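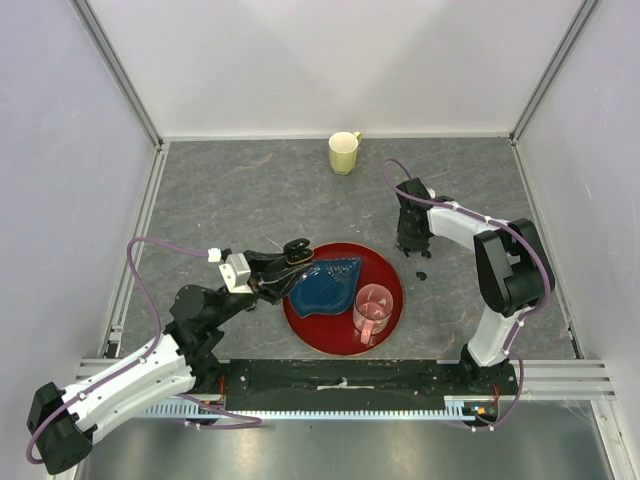
3.2 Stacking and carrying loads in table clearing

Most of the breakage in our diary data does not happen in the sink. It happens between the table and the counter, when someone puts two or three things on one plate and picks the lot up. We logged 312 clearing episodes across the Arncombe and Tarnach households, and in 156 of them at least one plate was used as a tray. The usual carrier is the largest flat item left on the table, regardless of what it was bought for. In Figure 2 the carrier is a large round dark-red plate with a leaf-shaped dish on one half and a pink mug on the lower right, the second mug (pale yellow-green) still standing apart toward the rear. We code this as a partial load, mixed type: one flat item, one upright item, one upright item left over.

Figure 2. Partial load on a round carrier plate. Two items on the plate, one mug not loaded.

Mixed loads are the interesting ones. A flat dish on a flat plate is stable enough, even if the dish is an odd shape. A mug is a different matter - higher center of mass, small foot, and a handle that sticks out and gets bumped. Participants knew this. Several said they put the mug "where the thumb goes" so they can steady it. Others put it in the middle, but that only works if nothing else needs the middle. With a leaf-shaped or oval dish already down, the mug goes wherever there is room, usually near the rim.

Coding was done by two of the authors separately, then compared. Disagreements were mostly about what counts as loaded. Example: mug half on a plate rim, half on a folded napkin. We settled on a simple rule, base fully on the carrier or it is not loaded. Spoons ignored. Glasses treated as mugs, which we are not entirely happy with (see 5.1).

Of the 156 carrier episodes, 92 were mixed type. The remainder were flat-only or upright-only, and upright-only was rare in both groups. Ostrowski's earlier scheme (the Wasilewska protocol) lumps all of these together as "stacked", and we think that hides the effect. Stacked in the strict sense, plate on plate on plate, is what people do at the end of a big meal. After breakfast or a snack there isn't enough of the same thing to stack, so people mix.

Left-over mugs deserve a note. In our diaries a mug left behind was often still in use, or belonged to somebody who had gone off and might come back for it. We can't tell these apart from photographs alone and have not tried. Where the diary gave a reason we recorded it, otherwise the item is coded "remaining, no reason". Kartini Wijaya suggested splitting this by distance from the carrier, on the idea that things out of arms reach get left. Plausible, but seating was not recorded in the Arncombe homes so we could not check it.

Rim depth was measured for 80 carrier plates. Results are in Table 4, seperated by household group.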